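Packing room automation: your questions
Limthorpe site. Updated February 10, 2022

Is the arm taking my job?
No. It is taking the part of your job where you lift a thing, put it in a basket and do it again until lunch. All 170 of us were on the payroll in January and all 170 still are. If you miss the lifting, see Norbert Takács, who has boxes.

So what do I do all day?
Each bench has two people: one sets out the baskets, one checks what ends up in them. You swap at every break. Gladys Ndung'u draws up the rota and has heard all the arguments for being the one with the chair.

Do I need to learn programming?
You need to learn three buttons. One of them is Stop. Training takes almost an hour, including the video, which Vomville made and we apologize for.

Does it count how fast I work?
It logs its own picks and its own drops. The union asked for that in writing and got it. The letter is on the board by the time clock, under the softball sign-up.

What if it squeezes something too hard?
Press Stop, put the item in the gray tote and write down the bench number. You will not be charged for it. Neither will the arm, though Levente Dobos has suggested it.

Can I name it?
The Pálfi site did, and now they can't agree on which one is Kevin. Use the bench number.

Who do I call on nights?
Jong-dae Ma, extension 32. Let it ring. He is usually at the far end of the building with the other one.

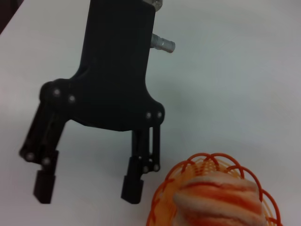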